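### 4.2 How people talk about pattern in stone

We had expected our Rilton households, bless them, to talk mainly about price. Most of them wanted to tell us about their kitchens first, and we were glad to listen.

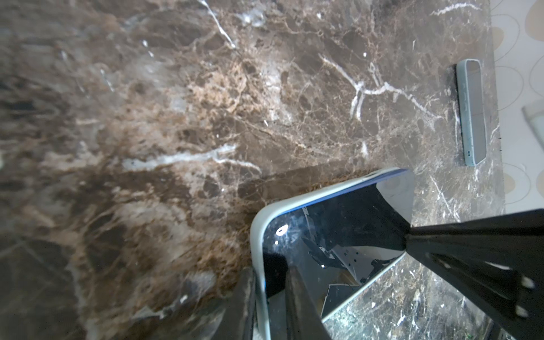 Words for pattern came slowly in the interviews, and often by way of rivers, maps and old hands. A dark brown marble with pale branching veins, like the one in Figure 3, drew the longest answers of all - one Wetitz couple talked for most of an hour. Magagula and Štěpánek coded 1215 such remarks.

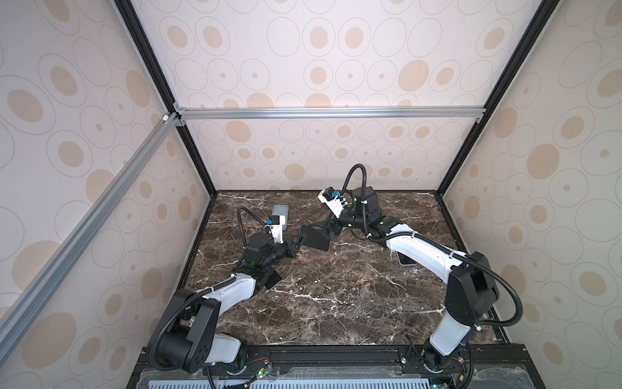 *Figure 3. Brown marble with white veining.*

Plain stone, on the other hand, was nearly always called "clean", even by those who had never owned any. We return to that word in Section 5.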